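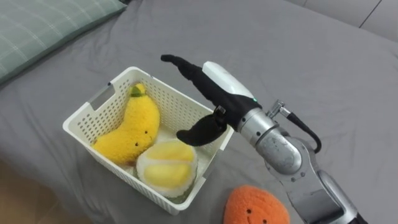
Banana and durian in the white basket, orange on the sheet.

Wed 13 March

Bedroom setup, Ullach room. Today was all about the plush fruit and I enjoyed it far more than I expected to! The task is the simple one on the Larnulura list: fruit goes in the basket, basket stays on the bed, bed stays neat.

The banana is my favorite so far. Long shaggy pile, green stem, and a smile stitched on with two tiny bead-like eyes. The durian is a different thing to handle – fuzzy husk outside, smoother and shinier fabric on the segments – and it likes the corner of the basket, where the wall holds it up. The orange is round with short fuzz and its own little face. I'd put a face on every item in the store cupboard if I could.

Basket note: the one with small square holes all over and the thick rounded rim. Handle cutout is in the short side. Lovely basket, please don't swap it for the Rainer one, the rim on that is too sharp for plush and it pulls threads. 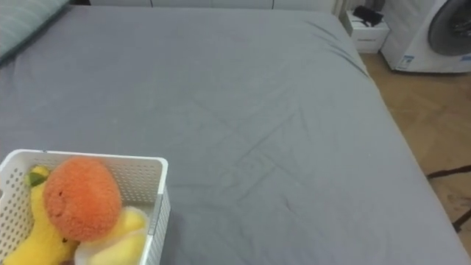

Sheet and pillow

Gray fitted sheet, still the smooth one. It has shallow creases across the middle and a few short wrinkles gathered near the corner on the right. I'm fine with those. Pillow with the faint stripes stays up at the headboard end.

To do
Wash the sheet on cool, low spin (400).
Brush the banana before it goes back in its bag.
Ask Skurnthorpe for 2 more fruits, ideally something with leaves – a pineapple would be fantastic.
Log the basket under 1382, the old label has come off.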